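Sort by Destination, Then by Size

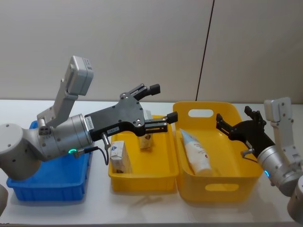
Page last changed Apr 3, 2025

Most advice on small-item storage begins with the container. Buy a set that matches, the reasoning goes, and the contents will arrange themselves. I think this is the wrong order of work, and that matching sets are a large part of why packing tables and utility shelves fall back into disorder within a month of being cleared.

My position is that containers on a work surface should differ from one another visibly, in color and in wall height, and that each should stand for a place the contents are going. A blue bin, a shallow yellow tray and a larger yellow basket in one row on a white tabletop meet the requirement. Nobody has to read a label to tell them apart.

Wall height matters more than volume. Small paper boxes, of the kind that hold tablets or spare fuses, are light and tip easily. In a deep bin they end up on their sides under whatever came in after them, and the printed face is usually the one turned down. A shallow tray keeps them within reach and mostly in view. It also holds less, and I count that in its favor. A tray that fills up has to be emptied, while a deep bin can be ignored until November.

I kept a log of my own supply table over one winter. It covered 139 items, nearly all of them boxed, and I noted each time I had to move one thing to get at another. With three identical deep bins I made 44 such moves in the first week. I then replaced the middle bin with a tray and changed nothing else. The next week's figure was lower, though I would not publish it as a finding, as I had also thrown out a fair amount of expired stock by then.

Decha Yimyam, who wrote the storage notes for the Pollia workshop, takes the other side. His argument is that identical containers stack, and that a shelf 40 inches wide can be filled edge to edge with no dead space. On a shelf he is right. The Wurach bins he recommends nest well and I own several. But a table is a place where items are in transit, and the stacking property is worth nothing there, because a stacked container is a closed one.

He also objects to color. Two yellow containers side by side, he says, invite the wrong drop. I accept this where the two are the same shape. Where one is plainly lower than the other I have not found it to be a problem, and there is some use in the pairing: yellow can mean "stays in this room," with the tray for what is needed today and the basket for the rest. Blue then means "leaves."

A few points on layout. The row should run in the order the work runs. For a right-handed person that is generally left to right, but it should be tested before anything is taped down. Leave bare table in front of the row, as an item needs somewhere to sit while its destination is decided. Keep the wall behind plain if you have the choice — a pegboard at that height will collect things that belong in the bins.

Labels come last. The Dridum catalog sells a kit of 872 of them, preprinted, and I have seen it used to mark containers whose contents changed the same afternoon. Strips of masking tape do the job. If a container goes two months without its tape being rewritten, it can have a proper label, and by that point it probably belongs on Decha's shelf.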